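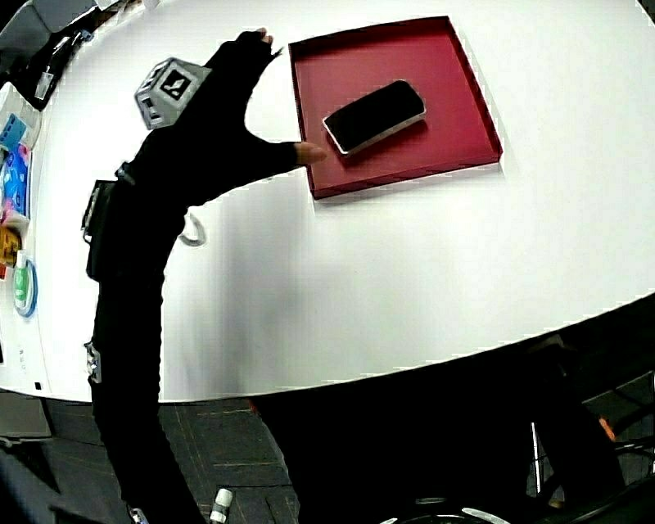 Why do our store tablets show sandals as the top style for February in every region?
The regional feed stopped updating, so the app is filling the gap with last summer's ranking, and last summer the ranking was all sandals.

Ticket: Trend dashboard shows wrong bestsellers
Product: Promora, retail planning module
Account: Trotance Footwear
Opened: 9/22/26
Priority: Normal (customer asked for High)
Status: Open

Customer report
We moved our casual range planning to Promora in the spring. The sales pitch was that it would tell us what younger shoppers want before they walk in. What it tells us is that shoppers in our coldest stores want open-toe sandals in February. Our buyers have seen this for the whole northern group, 37 stores. The "confidence" badge next to the ranking is green. I would like to know what it is confident about.

We tried logging out, clearing the cache and reinstalling the app on a tablet at the Obradović Street store. Same result. Please don't ask us to do it again.

Support, first reply
Thank you for reporting this. The ranking blends current sales with seasonal history. Sometimes a style can rank high because of social interest. Could you confirm that your season settings are correct?

Customer
Season settings are correct, screenshot sent. I don't buy the social interest theory. The sneaker line outsold sandals by a wide margin in the same stores, and I have the register totals to show it. If the tool can't see our own register totals, then I'm not sure what we are paying for.

Support, second reply
Passed to the data team. In the meantime, please check the date under Settings > Sources > Last received.

Customer
It says "Up to date." There is no date.

Data team notes
The "Up to date" label only means the connection answered. It doesn't check whether anything came through. Looked at the raw log: the Rumix export from the northern registers has been arriving empty for 22 days. File is there, header row is there, no sales lines under it. The southern group still sends full files, but the regional view won't build with one group missing, so it drops to history for everyone.

Rumix support says nothing changed on their side. Not taking that as settled. The header row has an extra column, "channel," that wasn't in the older files. Our import skips any file whose columns don't match and logs it as a success. So there may be two faults, theirs and ours.

Tried:
- Rerun of the import on the old column layout. Fails quietly, as before.
- Manual mapping with "channel" ignored. Import accepts the file, still no sales lines.
- Asked for a fresh export of one store. Came back with 55 lines, all shoes, all sensible. So the registers hold the data and the nightly job is what loses it.
- Fresh export of 10 stores. Full lines again. Loaded by hand into a test copy, and canvas sneakers went to the top of the ranking.

The customer was right about the sneakers.

Support, third reply
We have found that your nightly export is reaching us without sales data. A one-time manual load can correct the rankings while the nightly job is looked at. Would you like us to go ahead?

Customer
Go ahead, but I have two conditions. First, I want the green badge gone from any ranking built on old data. A buyer here nearly signed an order on the strength of it. Second, "Up to date" has to mean something or come off the screen. I was told in the demo that the system "learns what the customer loves." I'd settle for it noticing that a file is blank.

Data team notes
Manual load finished for the northern group. Rankings now match the register totals the customer sent, apart from kids' sizes, which the customer's sheet leaves out. Badge change is logged as a separate request; no release date given, and support should not promise one. Rumix has reopened the case on their end after seeing the one-store export.

Next nightly file still empty. Alert added for files with a header and no rows. Leaving this open until a full nightly file has come through without anyone touching it.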